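홈 학술지 목록 권호 보기 투고 안내 로그인

3. 비포장 접근로의 표면 굴곡과 비산먼지 발생량

3.1 조사 구간의 설정

본 연구의 조사 구간은 Ponemmont 분지 남측의 비포장 접근로 가운데 교통량 기록이 연속적으로 확보된 구간으로 한정하였다. 분지 내 접근로는 대부분 별도의 기층 없이 현지 토사를 그대로 다져 사용하며, 우기 이후 한 차례 평삭 작업을 실시하는 것 외에는 정기적인 유지관리가 이루어지지 않는다. 조사 구간은 Stovotton 방면의 직선부와 Ibarra 방면의 완경사부로 나뉜다. 두 구간은 토질이 유사하나 통행 차량의 축하중 분포가 다르므로, 굴곡 형성에 미치는 하중의 영향을 분리하여 검토하기에 적합하다고 판단하였다.

표층 시료는 두 구간에서 총 49개 지점을 선정하여 채취하였다. 채취 깊이는 표면에서 7 cm까지로 통일하였고, 차륜 통과대와 그 사이의 중앙부를 구분하여 별도의 시료로 취급하였다. 채취한 시료는 밀봉하여 실험실로 운반한 뒤 노건조를 거쳐 체분석을 실시하였다. 세립분 함량은 0.075 mm 체 통과 질량비로 정의하였다. 점토광물의 구성은 본 절의 분석 대상에서 제외하였으며, 이에 관해서는 Zieliński의 선행 보고를 따랐다.

3.2 굴곡 파장의 측정

표면 굴곡은 종방향 굴곡과 횡방향 굴곡으로 구분하였다. 종방향 굴곡은 차량 진행 방향을 따라 반복되는 이른바 빨래판 요철을 가리키며, 횡방향 굴곡은 차륜 통과대와 비통과대의 높이차로 나타나는 홈과 둔덕을 가리킨다. 종방향 굴곡의 파장은 Feltel 구간측정기를 이용하여 0.1 m 간격으로 기록한 높이 자료에서 산출하였다. 측정 단면은 Stovotton 방면 331개, Ibarra 방면 327개이다. 각 단면에서 추세 성분을 제거한 후 파워 스펙트럼의 최대값에 대응하는 파장을 대표 파장으로 삼았다.

두 구간의 대표 파장은 뚜렷한 차이를 보이지 않았으나, 진폭은 Ibarra 방면에서 크게 나타났다. 완경사부에서 제동과 가속이 반복되는 통행 조건이 진폭을 증가시킨 것으로 해석된다. 다만 하중 조건과 경사 조건이 완전히 독립적이지 않으므로, 진폭 차이를 경사만의 효과로 단정하기는 어렵다. 평삭 작업 직후인 10월의 측정 자료는 굴곡이 충분히 발달하지 않은 상태에서 얻어진 것이어서 회귀분석에서 제외하였다.

3.3 세립분의 이동과 재비산

차륜 통과대에서는 세립분 함량이 중앙부보다 낮게 나타났다. 이는 타이어에 의한 분쇄로 생성된 세립분이 통과대에 잔류하지 않고 측방으로 이동함을 시사한다. 이동한 세립분은 홈 가장자리의 둔덕에 퇴적되며, 둔덕 상부의 겉보기 밀도는 통과대보다 낮다. 따라서 비산먼지의 공급원은 통과대의 다져진 면보다 둔덕부에 집중될 가능성이 높다. 풍동 시험에서도 둔덕부 시료의 임계마찰속도가 통과대 시료보다 낮게 측정되었다.

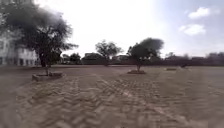
그림 4. 모래질 비포장 지면의 바퀴 자국과 이랑 모양 굴곡

재비산량의 산정에는 단위면적당 둔덕부의 점유율이 필요하다. 통행이 일정한 선형을 따르는 도로에서는 점유율을 횡단면의 반복 형상으로부터 간단히 구할 수 있으나, 포장 경계가 없는 개활지에서는 이 방법을 적용하기 어렵다. 그림 4와 같이 다수의 바퀴 자국이 서로 겹치면서 완만하게 휘어지는 지면에서는 홈과 둔덕의 방향이 위치에 따라 달라지며, 하나의 횡단면이 전체를 대표하지 못한다. 이러한 지면에 대해서는 횡단면을 고정하지 않고 서로 직교하는 두 방향의 측선을 설정하여 평균 점유율을 산출하였다. 측선의 길이는 점유율의 변동계수가 수렴하는 최소 길이로 정하였다.

직교 측선법으로 구한 점유율을 배출계수식에 대입하면, 단일 횡단면을 사용한 경우에 비하여 재비산량이 대체로 크게 산정된다. 차이는 표층 함수비가 낮을수록 확대되었다. 함수비가 소성한계에 가까운 조건에서는 두 방법의 결과가 측정 오차 범위 내에서 일치하였다. 배출계수식의 계수 보정 절차와 함수비 구간별 적용 범위는 3.4절에서 기술한다.

이전 절 다음 절 참고문헌 목차로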